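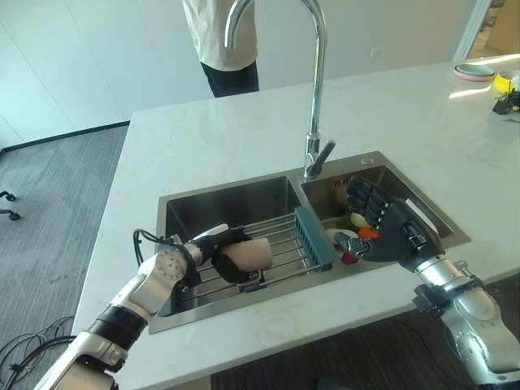 The concert hall in Pliltville opens its doors to the public once a year, and this spring I finally got myself over there for it, after promising my sister (and myself!) that I would for longer than I care to admit. The Barkuletti Hall is home to the Obi Chamber Players, and I've sat in the balcony for their Sunday series more times than I can remember, but I had never been past the lobby doors marked for artists. We started in the hospitality kitchen behind the stage, where the musicians have their coffee at intermission, and I'm afraid I fell a little in love with it. White marble counter with the faintest gray veins, a double sink with one side bigger than the other, and a tall curved faucet you could fill a stockpot under. My own kitchen felt very small when I got home.

From there our guide took us down a hallway lined with old season posters to the rehearsal room, which has a wonderful springy wood floor and smells of rosin. A string quartet was working on the slow movement of a Haydn piece, and they let us stand along the wall and listen. They stopped and started over the same eight measures, and the cellist kept asking for it softer, and then softer again, until the viola was barely a whisper. I could have stayed there all afternoon.

The main hall has 2,984 seats, and I had no idea it was that many until we walked out onto the stage and looked up at them. It's a dizzying view. One of the teenagers in our group sang a few notes, very shyly, and it carried right up to the back row, where another family was sitting, and they clapped for her! We also got to peek at the organ loft, though the stairs are steep and I stayed at the bottom with the coats.

The day ended with a short free concert by the youth orchestra from Pristirby, 178 players squeezed onto the stage with the percussion practically in the wings. They played a Dvořák dance and a march I didn't know, a bit fast in places, but with such joy that I didn't mind one bit.

The open house was held on Sunday, March 25, 2018, from noon to five. Parking behind the hall filled up early, so we left the car by the library and walked. The youth orchestra is back in June with a full program, and tickets are on sale at the box office now.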